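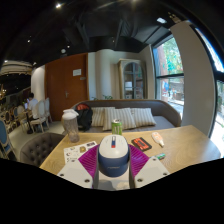

A ribbed gripper over a table with a drink can, a shaker bottle and a phone on it.

Clearing a table is still slow work for machines

April 26, 2026

Machines can pick up most of what people leave on a table, but they are not yet quick or reliable enough to be left alone with the job, according to a trial report released by Dernell, a small automation firm.

The company tested its Stomo software on 200 table-clearing runs in cafes and shared lounges. A run counted as finished only if every item ended up in the right place and nothing was dropped. The software finished 36 without help from a person.

Cans and upright bottles gave the least trouble. Phones lying flat were harder - the fingers often slid over them - and paper was the worst of all.

"Grabbing a can is close to solved," said Torunn Eide, who led the trial. "Knowing that the can is trash and the phone is not, that takes longer."

Faizal Osman, who manages one of the cafes, said his staff clear a table in well under a minute. The software averaged four minutes. He said he would consider it for closing time, when speed matters less.

Dernell plans a second trial in September, with wiping added to the task. It has not set a price or a sale date.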